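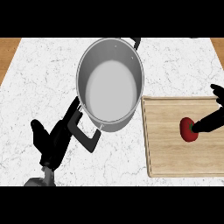 Nokeck
Novelist and serial fiction writer

The second volume of the Burkidow cycle is now complete in draft. It runs to 61 chapters, 15 of which take place entirely within the walled city of Gekik. Readers of the first volume will recall that the city was mentioned only in passing.

The principal change is one of narrator. The archivist no longer tells the story -- her account ends in the year 1252, and a ferry pilot takes it up from there. Revision will continue through January. Chapter one will be posted on this blog once the map has been corrected.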